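Hip pain on one side after switching mattress, PT or massage first?

Posted by Mared Voyle, February 10, 2026

Hi all, hoping somebody has been through this. Back in August we got rid of our old bed and bought a Raltora (the medium firm one), and since then I've had this dull ache on the outside of my right hip, worst in the mornings and also when I get up from the desk. It eases off once I've walked the dog. I'm a side sleeper, always have been, and I sit for work.

My doctor pressed on it a bit, had me stand on one leg, said it was likely the tendons on the outside of the hip and nothing to scan yet. She gave me a referral for physical therapy, but the place in Hudec that takes my plan wants 368 dollars up front until I hit my deductible. My sister swears by a massage lady who is a lot cheaper.

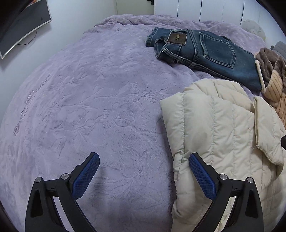

I did try stretching it on my own, the one where you lie on your back and pull your knee across to the other shoulder. Feels great while I'm doing it and then the next day I'm worse?? So I've quit that. Would you spend the money on PT, or try massage for a few weeks and see? And is it worth sending the mattress back? I'd be out a 50 dollar pickup fee but I can live with that.

Kiều Nông

I had pretty much the same thing, same side even! Mine was called gluteal tendinopathy and the first thing my PT told me was to stop that exact stretch. Pulling the knee across squeezes the sore tendon against the bone, so it makes sense that you pay for it the next day. Same goes for crossing your legs at the desk and standing with all your weight on one hip, which I did constantly while cooking and never noticed.

What helped me was boring stuff. A pillow between my knees at night (a fat one, all the way down to the ankles), sleeping on the other side, and then slow strength work. I started with bridges and just pushing my knee out against a belt and holding it, and later on she had me doing side steps with a band. It took me six weeks to notice the mornings getting better and a good while longer to sit through a movie.
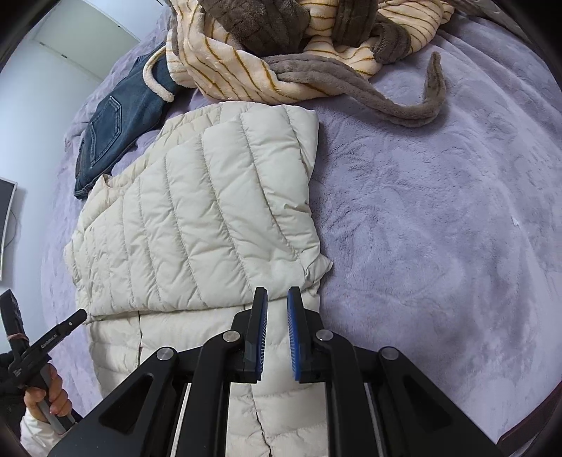
Massage felt nice and I'd still go, but I'd tell her to stay off the bony part and work on the muscle behind it. If money is tight, call the PT office and ask for one evaluation and a written home program. Mine did that for a friend and she only went back twice. I'd ask about the cash price too, sometimes it's lower than what they run through insurance. And call your doctor again if it starts waking you every night, or you get numbness down the leg or a fever with it.

Giang Van here has good advice on mattresses I think, he's posted about them before.

Giang Văn

Ha, thanks. Keep the mattress for now and put a soft topper on it. Firm beds are rough on side sleepers. I got a Prirnetti topper and my shoulder quit complaining.

Diễm Mạch

Send it back. Mine was the bed.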